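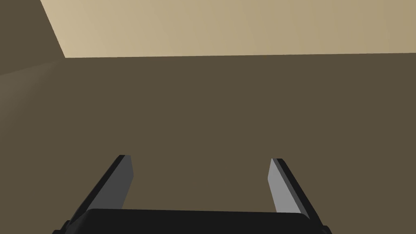
Aligning a wrist camera in simulation before you touch the real cell

Home | Guides | Grippers | Cell Care | Parts | Contact

By Sumathi Panicker
Posted 8 February 2023

Our small-parts cell, known to all as Otora, has a two-finger gripper and a camera behind it on the wrist. Every time somebody swaps the camera bracket, the view shifts a little and the picks go with it. You can sort this out on the floor with a hex key and bad language. I prefer to start in the simulator, where dropping a wrench costs nothing.

Before you start

Load the cell model and delete the parts tray. Yes, the whole tray. You want the gripper in front of a plain background with nothing between the fingers, so that the only things worth looking at are the palm and the two fingertips. Marcelino Requena likes to leave the tray in "for realism" and then spends the morning aligning his camera to a bin.

Setting the view

1. Open the fingers all the way. A closed gripper looks centered from almost anywhere and will lie to you cheerfully.

2. Set the camera behind and slightly above the palm. The upper rim of the black housing should run along the bottom of the view. If you can see the whole housing, you are too far back.

3. Compare the fingertips. In the render at the top of this page, the right tip sits a little lower than the left. Zoom in and decide how much of that you can live with before you start turning anything.

4. Correct roll first, in small steps, and then side-to-side offset. Do it the other way around and you get to do it twice.

5. Leave the lights alone until the geometry is right. One gray inner face can come out paler than the other, and you will be tempted to call that a tilt. Check the edges of the fingers instead.

6. Save the pose under a new name. Ours is Park-7, which replaced Park-2 after Emrys Gronow saved over it in November with a view of the ceiling.

Moving it to the real arm

Copy the offsets to the controller, drop to manual speed, and send the arm to the saved pose. Look at the live picture next to the simulated one. Small differences go into the camera offset table. Large ones mean the bracket is on backward – go and look before you type any numbers.

Run a batch of empty picks, then a batch with parts. We don't put the cell back on shift under 95 percent. Write the result on the sheet inside the cabinet door, including the bad ones, Emrys.

Filed under: Grippers, Simulation, Routine Setup

Contact the cell desk, ext. 3420 | © Jerkico | Back to top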